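Filed under: Small Shop Talks, Gift Cards & Store Credit

Speaker notes — "The Card in the Drawer"
Catarina Amaral, Drandetti
Given at the Destimthorpe shopkeepers' evening, 3/3/23

(Start slow. Let people finish finding their chairs. Say thank you to Lobo for lending us the room and for the coffee, which was very good last time too.)

Good evening, everybody, and thank you for coming out when I know most of you have been on your feet since the shutters went up. I'm going to talk about gift cards, and I promise I'll try to keep moving, though those of you who know me know how that goes.

First slide. We sold 130 gift cards last year at Drandetti, most of them in the run-up to the holidays. I was thrilled. I told my mother. Then in February I sat down with the books and saw that 50 of those cards hadn't been touched, and I was a good deal less thrilled, which surprised my mother, who said, "But you already have the money!"

(Pause. Someone usually laughs. If they don't, carry on.)

Well, yes and no. The money is in the account, but I owe somebody a teapot. Until that card comes back through the door, I'm holding a promise, and I'd much rather keep the promise and see the person. A customer who spends a card nearly always looks around a bit, and talks, and tells us who gave it to them — and then we know two people where we used to know one.

Next slide, the sleeve. Our old cards went out in a plain white envelope, and people put them in the kitchen drawer with the takeout menus and the dead batteries. Now we tuck each one in a folded sleeve with our hours on it and a line for the giver's name. I write the balance in pencil, big, because my own eyes are not what they were.

(Pass the sleeves around here. Bring 5. Remember to get them back!)

Now the online side. We moved the web store over to Luvovow, and the part I fretted over was whether a card bought at the counter would work on the website. Ours does now, but I had to ask for it to be switched on, and for the first 2 weeks it wasn't. So please, go home and test yours. Buy a card from yourself, go all the way to the end of the checkout as if you were your own customer, and see where you get stuck. I got stuck on my own postage page. It was humbling.

(Do the bit about the postage page only if we're on time.)

On leftover balances: when somebody has a few cents left on a card, don't make them feel silly about it. We take it off the next thing, whatever it is. And if a card is lost and they have the receipt, we replace it with a smile.

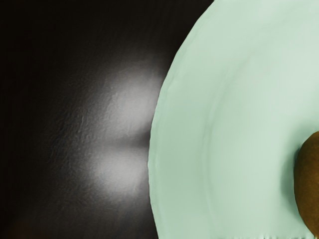
Drandetti Tableware & Gifts

Last part, reminders. We send a single friendly note to the buyer, if they gave us an address and said we could write. It says the card is still good and we'd love to see it used. I worried it would sound pushy. The replies have been lovely, mostly along the lines of "Oh goodness, I forgot."

(Questions. If someone asks about expiration dates, say ours don't have one, and that they should look up the rules for their own state before printing anything.)

Thank you all. The sleeves, please, before you go!

Get our shop letter once a month. Enter your email to sign up. Unsubscribe whenever you like.

© Drandetti | Contact us | Back to top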